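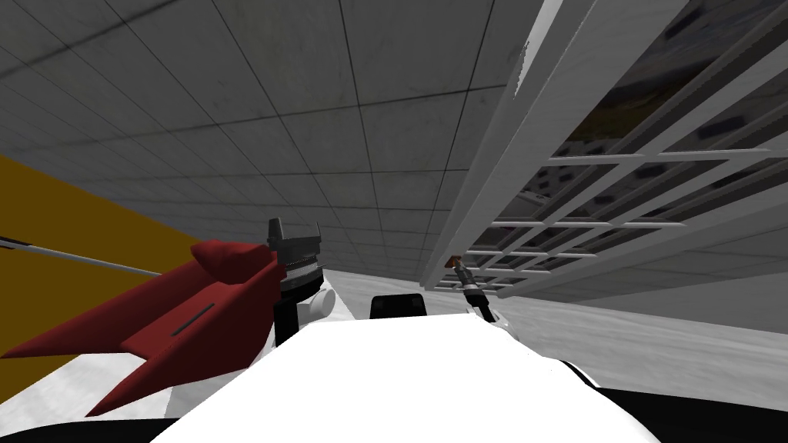 Kavow: a list of names people have given to paint

Kavow is a plain table of 3105 interior paint names and the colors they were stuck on. It covers the yellows, the grays and everything a catalog has ever called "stone." It was built for anyone studying how products get named, and for anyone who has stood in a hardware store wondering what separates Quiet Oat from Oat, Resting.

Status: finished, in the sense that we stopped. Last release January 2024.

What's in the folder

names.csv is the main table
sources.csv says which catalog each name came from
families.txt explains the color families, with some bitterness
CHANGES is the change log, mostly spelling

Columns in names.csv

id: a number. It means nothing and is never reused.
name: as printed, including the capital letters and the occasional exclamation point.
family: one of our own groups (yellow, gray, red, and so on). Beige was a group until the arguments started. It is now split between yellow and gray, and both sides are unhappy.
hex: a screen color taken from the scanned swatch. See the warning further down.
finish: flat, eggshell, satin or gloss. Blank if the catalog didn't say.
food: yes or no. Mustard is yes. Bone is no, after a long afternoon.
source_id: matches sources.csv.

Where the names came from

Most rows come from printed catalogs in the Steinarsdóttir collection, a run of trade samplers that a decorating shop kept in its back office and later gave away by the box. The rest come from the Tritex and Trisberg fan decks. Trisberg names its colors with a word and a weather condition, so expect a lot of drizzle. Tritex used only codes until its last deck, then apparently hired a poet.

Names were typed in by hand. Each was typed 2 times, by different people, and mismatches were settled by going back to the page. Where the page was stained, we left the name out.

Known problems

The hex values are not to be painted with. Old swatches fade, scanners have opinions, and the yellows came off worst. More than 90 rows in the yellow family have a hex value that any reasonable person would call brown. We kept them, with the word "doubtful" in the notes field of sources.csv.

Gray is overstuffed. If you train a classifier on family, it will learn to guess gray, and it will do fairly well.

The same name can belong to several colors. "Harvest" is a yellow in one deck and a red in another. Don't use name as a key. We did, in version 1, and there is a version 2.

Loading it

The file is UTF-8 with commas. Some names contain commas too ("Gray, Mostly"), so use a real CSV reader and leave split() alone.

License and credit

Free to use, change and pass on, with a mention of Kavow somewhere a reader might find it. Corrections are welcome through the issue tracker, with a scan of the page attached. Requests to bring back beige will be closed.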